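Quick note before you scroll: if you only want the clues, open `clues.csv` and go have fun. The rest of this page is me rambling about how the thing is set up.

# olimden-clues

I write scavenger hunts for family parties. It started at our reunion at Olimden (that's the old lake house my aunt rents every September), when it rained all afternoon and we had a house full of cousins in wet socks. I wrote the first batch of clues on the backs of paper plates, hid them while everyone was eating lunch, and the kids tore through the whole thing so fast that I had to go write more in the pantry. They've asked for one every year since!

So this is my clue pile, finally typed up. There are 200 clues from 13 different hunts, and most of them rhyme, some of them badly.

## What's in here

| File | What it is |
|---|---|
| `clues.csv` | all the clues, one per row |
| `hunts.csv` | which clues went together and in what order |
| `printables/` | clue cards, a blank map, the prize tags |

The columns in `clues.csv`:

- `id`: just a number, ignore the gaps (I deleted the ones about Grandma's old stove after she got a new stove)
- `text`: the clue itself
- `answer`: where the next clue is hidden
- `room`: kitchen, porch, yard, bathroom, garage, or `any`
- `level`: `little`, `middle`, or `grown`
- `rhymes`: yes or no
- `needs`: anything you have to set up first, like a flashlight or a balloon
- `notes`: me talking to myself

And a typical row, so you know what you're getting into:

```
text: I'm cold inside but I keep a light on. Open me up and it's no longer gone.
answer: refrigerator
room: kitchen
level: middle
rhymes: yes
needs:
notes: tape it to the milk, NOT the butter
```

## About the levels

Little means a kid who is just starting to read can get it with a grown-up whispering. Middle is most of the clues, and it's where I have the most fun. Grown is for teenagers and uncles, and a few of those are truly mean. The one about the umbrella stand took my brother-in-law so long that we ate dessert without him.

I sorted these by gut feeling and nothing else. If you've got a seven-year-old who does crosswords, go ahead and bump everything up.

## Running a hunt

I do teams of two or three, mixed ages, and each team gets its own color of card. Same hiding places for everybody, but in a different order, so they aren't all stampeding into the same closet (we have lost a lamp this way). The order for each color is in `hunts.csv` under `route`.

Hide the clues backward, starting with the prize. I know it sounds fussy, but every time I've gone forward I've ended up standing in the hallway holding a card with no idea where it belongs. Then walk the whole route once yourself before you call the kids in.

For the prize I like one big thing everybody shares. A tub of popcorn balls, sparklers, the good ice cream. We did individual prizes one year and spent the evening refereeing trades.
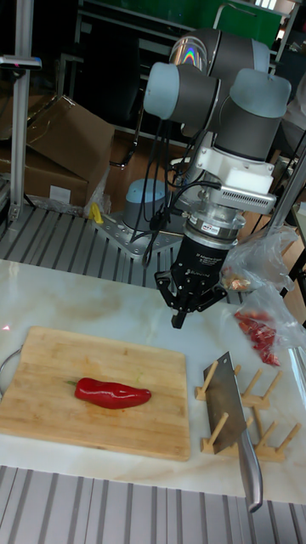
*Robotic arm with a black three-finger gripper, pointing down toward the tabletop.*

If you're outdoors, put the cards in zip-top bags and weigh them down with something. Painted rocks work great, and painting the rocks keeps the kids busy that morning while you sneak around. Skip anything near the grill, and tell the teams out loud which parts of the yard are off limits, even if you think it's obvious. It won't be obvious to a nine-year-old who's winning.

## Where the clues came from

Most of them are mine. A whole chunk came from Pichit Sitthichai, my neighbor across the street, who ran the Chaimongkol hunt for his daughter's graduation party and let me copy out his cards afterward. His are the ones marked `PS` in the notes, and they're much better than mine at not giving the answer away. He's fine with people using them at parties.

The Stutemeo hunt is a made-up island. I drew a map, stained it with tea, burned one corner over the sink, and set off the smoke alarm during nap time. The clues all talk about caves and lagoons, but the answers are normal places like the laundry room and the bathtub. If you use that one, read the little intro story first, or the bathtub clue makes no sense at all.

## Things that are a bit off

- Way too many kitchen clues. I write these in the kitchen.
- Some clues assume a house with stairs. I've marked the ones I noticed, but look before you print.
- The `room` column says `garage` for a couple of things that were in our carport.
- The mailbox clue only works if your mailbox is on a post. Please don't send kids into the road for it.
- Everything is in English, and the rhymes lean on how my family says "pecan" and "aunt." You may need to fiddle.
- A few of the oldest clues mention a phone book. I left them in for the grown level and they get a big groan every time.

I took out all the kids' names and swapped in `[NAME]`, so do a find and replace before you print. I forgot once and handed a very confused birthday girl a card that said "Happy Birthday [NAME]."

## Printing

The cards come four to a page on regular letter paper. Cardstock is nicer if there's any chance of sticky fingers. The map prints on one sheet, but turn off "fit to page" or the border gets chopped. For the tea stain, use black tea, let it go cold, brush it on, and dry the paper flat on a cookie sheet overnight.

## Changes

**Version 2:** added the Stutemeo hunt and Pichit's clues, fixed the spelling of "hydrangea" everywhere, split the levels into 3 instead of easy and hard.

**Version 1:** the paper plates, typed up.

## Using and adding

Use any of it for parties, classrooms, church basements, whatever you like. I'd just rather you didn't sell it. If you write clues of your own, send them over as rows in the same format and I'll add them with your initials. I could really use more porch ones, and something for a trampoline!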